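Vellis counter arm, reviewed after 26 shifts

We run a small staff kitchen that sends out breakfasts and light lunches. The Vellis arm was put in to take over the repetitive lifting and setting down at the counter. My interest was in what it would do to the roster, so this review covers labour first and hardware second.

Setup took four hours. The arm needs a fixed layout, and staff had to agree on where things live. That was the hardest part of the job. Two people who used to work the counter now split their time between prep and checking the arm's work. Hours have not been cut, but the work has changed — less carrying, more watching and correcting.
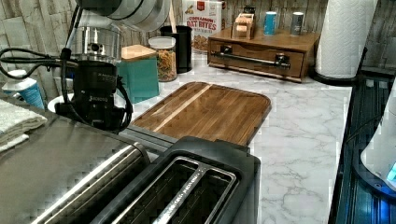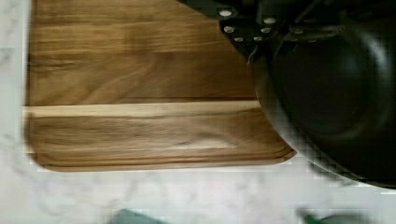
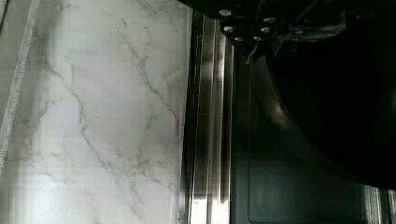

Does a cook need training to work beside it?
A short session is enough for daily use. Ours took about 20 minutes per person and covered the stop button, the reach limits and how to restart a task. Changing a task is a separate skill, and only Rimantas Sproģis does that here.

Faults: restarts are slow, and the status messages assume you have read the manual. The arm also sets the pace at the counter, which the faster cooks dislike. We now let them pause it without asking.

Noise is low enough to talk over. Cleaning adds a job at close, and it should be written into someone's paid time before the arm arrives.

Recommended for kitchens with a steady menu. If yours changes daily, wait for easier task editing.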